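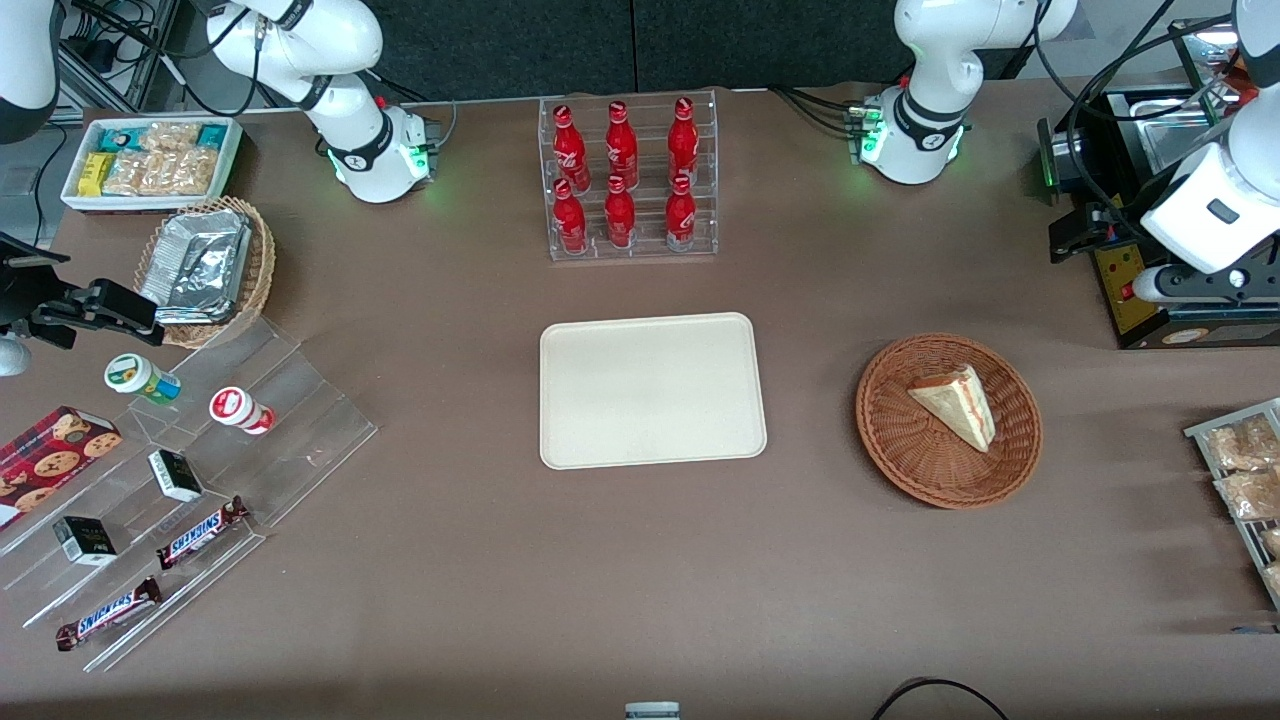

ok snack table thread, because three people asked me in October how I set ours up at Melis and I kept saying "I'll write it down" and then eating a cracker and going home

background for anyone new: I do the break table at work. It's a small office in Groltport, it was never anybody's job, and I got it by complaining that the cookies were always in the same drawer as the batteries

my budget is whatever goes in the jar plus a bit from the office, so please don't expect imported cheese. I have a cat called Feta and that's as close as this table gets

first thing, the stand. I fought the clear stepped stand for so long. I thought it looked like a drugstore counter. Then Kevser Dönmez brought one in from her sister's old shop and I was converted in one afternoon

with everything flat on the table, people take what's at the front and the stuff at the back grows old in peace. On steps you can see the back row! You can see it from the door!! I had no idea how many people simply don't lean over

the lip on the front of each step matters more than I expected. I looked at a cheaper stand with no lip and you could slide a candy bar off it by breathing. Get the lip

also it's clear, so it goes with any tabletop and you don't have to think about color. It does show every fingerprint though. Microfiber cloth, drop of dish soap in warm water, dry it right away. No window spray with ammonia in it, that can make acrylic go cloudy and you won't get it back

(ask me about the first stand. Or don't, it lives under the sink holding sponges)

what goes on it: small stuff with a shape. Candy bars, little boxes, the small round tubs. Anything floppy goes somewhere else or it slumps over the edge and looks sad by lunch

I put bars on at a slant. Gualtiero Bellini straightens them every time he walks past. I slant them again. This has been going on since spring and we've never spoken about it
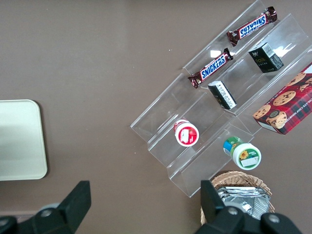
Snickers on the slant, boxes wherever they landed

my one strong opinion about Snickers is that you only put out a couple at a time. Put out the whole bag and it's gone before the people with late lunch get there, and then I get A Message. Two out, refill when I walk by, everyone's happier

same with small boxes. They're fine standing up or lying down but pick whichever lets you read something on them. I'm pretty bad at this. I put things down label up and tell myself it's a system

the big cookie box does not go on a step. It goes down the side of the stand. It's heavy at one end once it's been opened and I've seen what happens

and PLEASE fold the inner bag closed. The cookies inside a cookie box with an open bag are soft by the next morning, every single time, and then they sit there for a week because no one wants to be the person who throws out cookies

next, trays. Anything in a bag or a long wrapper goes in a white tray with sides. Bars on one side, bags of crackers on the other, like with like. You don't need dividers. If you pack it snug the stuff holds itself up

I used to mix everything together because I thought it looked generous. It looked like the bottom of a backpack. And people dig! They dig for the one they like and everything comes out crushed

clear bags are great by the way. I know they're not as cheerful as the printed ones but nobody has to pick up a clear bag to find out what's in it. Fewer handled bags, fewer crumbs

what I'd skip: those tall jars with the scoop. We had one for pretzels. The scoop disappeared in the first week and after that it was hands, and I don't want to think about it any further than that

basket! Round wicker basket, the cheapest kind. I use it for whatever is in foil that day. A foil container straight on a table slides around and the bottom dents if you so much as look at it, and the basket keeps it in one place. Also it makes a foil container look like somebody cared

if the foil thing is straight from an oven put a folded towel in the basket first. Assunta Mancuso brings in baked things still hot enough to fog her glasses and I learned this with my own fingers

shake the basket out over the trash when you pack up. Crumbs live in wicker. You'll turn it over one day and there will be a beach

someone's going to ask how much I buy so here: the last big order was 192 pieces, all the small stuff counted together, and it was too much. I had granola bars in my desk. I had granola bars in my car. Order number 3184, I remember it because I had to read it out over the phone 2 times to get half of it returned (they took none of it back)

so now I buy less and more often, and I write the earliest date on a sticky note on the inside of the cupboard door. Old stock to the front, new stock behind. Every grocery store does it and I still needed Nazareno Monti, who worked in one for years, to come tell me I was loading the shelf from the wrong end

placement on the table, since Lucrezia asked: stand on one end, tray and basket together behind it, and leave yourself some bare table. I mean it about the bare table. People need somewhere to put a cup down while they open a thing. If there's no space they put the cup on the cookies

drinks at the other end from anything in paper or cardboard. One knocked-over soda and you've got a red cookie box with a soggy corner and everyone pretending it's fine

right, sandwiches. These are the part I get wrong the most so take this with some salt

I started with open ones on a plate, under a sheet of plastic wrap. Pretty for ten minutes. Then someone peels back the wrap, doesn't put it back, and the bread curls up like old wallpaper

now each one gets wrapped by itself. Clear wrap, pulled tight across the cut side so you can see the filling, all the loose ends gathered underneath. It takes longer and I put a podcast on

lettuce has to be DRY. I spin it and then I pat it with a paper towel as well. Wet lettuce is how you get a sandwich that's basically a sponge by noon

and if there's tomato, salt it and let it sit on a paper towel first, then keep it off the bread. Lettuce or cheese next to the bread, tomato toward the middle. With three slices of bread you've got two middles and it gets complicated, so I butter the side that faces the tomato. Butter is a raincoat

sharp knife, wipe between cuts. I used the bread knife for years and squashed every one of them. A long thin blade is much better on soft white bread. Wrap first, cut after, if you're doing the kind where the halves stay together 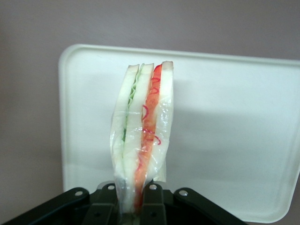
How long can wrapped sandwiches stay out on a snack table?

Two hours at room temperature, and only one if the room is really hot. After that they should be thrown out, so keep most of them in the fridge and bring out a few at a time.

(that's from Kevser, who did catering before she came to us and who I text at 7 in the morning with questions like this, sorry Kevser)

for serving, put them in a tray cut side toward people. You want them to see what's in there without picking it up. If they're all laid down flat it's just a row of bread

meat ones and veggie ones go in separate trays, not one tray with a gap. The gap closes. The gap always closes

a sticky label on each one if there's egg, nuts, mustard or fish. I write it myself with a fat marker. I tried a folded card at the front once and it was in somebody's coffee by 10:30

do I put the sweet stuff and the sandwiches out together? sort of. Sandwiches come out at noon, candy's there all day. If I held the candy back until after lunch there would be a revolt and I would be leading it

cleaning up, quick version. Sandwiches first, straight in the fridge or the trash depending on the clock. Then anything in foil. Then crumbs off the table, dry cloth before wet cloth, otherwise you're just painting with crumbs. Stand last. Lift it with both hands from underneath, the corners chip

ours got a hairline crack from being picked up by the top step while it still had stuff on it. That was me

things I still haven't solved:
where to put napkins so they don't all get taken in one grab
the crackers nobody likes (the seedy ones)
Gualtiero

oh and a few of you asked where the stand is from. Kevser's came with the shop so no idea, but I've had my eye on one from Plalier with an extra step. I've got 2000 points saved up on their rewards card and apparently that buys me free shipping and a tote bag

adding to this because I forgot the little round tubs. Put them on the top step, lids on tight, label facing out. They're the first thing to get knocked over if they're down low where sleeves are

also someone replied asking if you can use a shoe rack as a snack stand. I mean. A new one? Line it with something? Send me a picture if you do it

going to go wrap tomorrow's lot now, lettuce is in the spinner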